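Chez Claveo, la collecte a commencé en avril. « Nous visions 800 démonstrations, par séries de 40 », explique la responsable des données. Une tâche unique : saisir un petit bloc, le poser dans un bac. « Entre deux séries, on déplace le bac. Sinon le modèle apprend une trajectoire. » Les doigts sont gainés de tissu, le plan couvert de papier blanc.
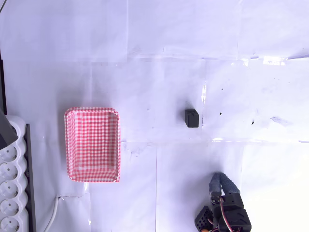

Sur 10 essais relus, 9 sont conservés en moyenne. « Une reprise hésitante reste utile, à condition de l'annoter. »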